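Mallico sim work, progress report to Timmermans
Period ending July
Prepared by Neltura, Musmont office

Short one this time, most of the period went on the fault.

What went wrong. Force limit on the left arm stopped being applied after a scene reset. Arm kept pushing at the drawer task with the limit reading OK in the log. Simulation only, no hardware involved, no one near anything. But the same controller code is meant for the real arms, so we are treating it as a safety matter and logged it as one.

Found in the overnight batch. 700 runs, 190 with the limit missing. All 190 followed a reset during a motion – a reset with the arms at rest is fine so far.

Cause: reset reloads the arm settings but the limit gets written before the reload finishes, then overwritten with the default. The log prints the value we asked for, not the value in force. That second part bothers us more than the first.

Done:
- limit now written after reload and read back
- run stops if the read back doesnt match
- all results from the affected batch pulled, please disregard the success rate we sent in June

Not done: the 2 regression tests, and the right arm. Same code path so we expect the same bug, havent reproduced it yet. Hardware trials stay on hold untill both are closed. We need 2 more weeks and no extra money – the compute budget covers the rerun.

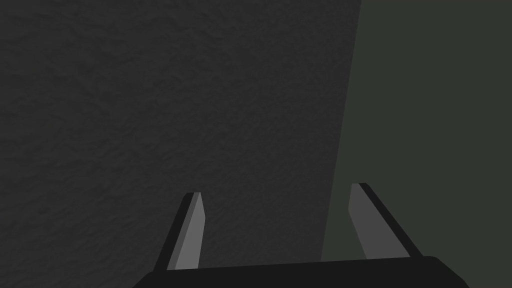
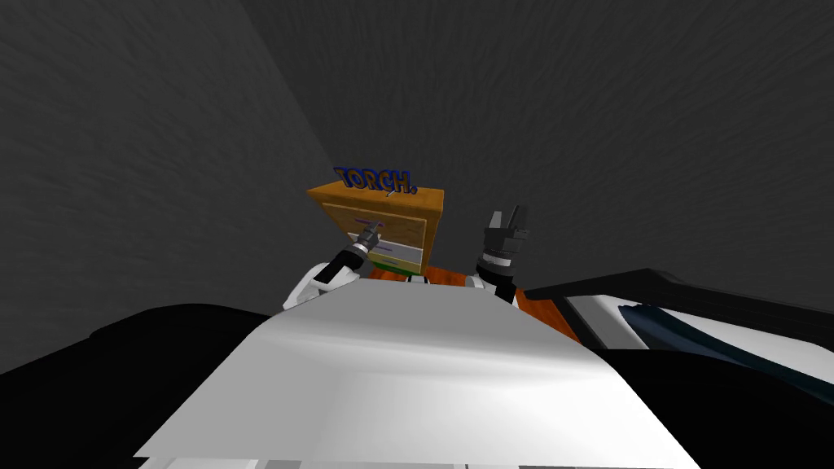
Drawer task in simulation: gripper close-up with fingers open (first), both arms at the cabinet (second).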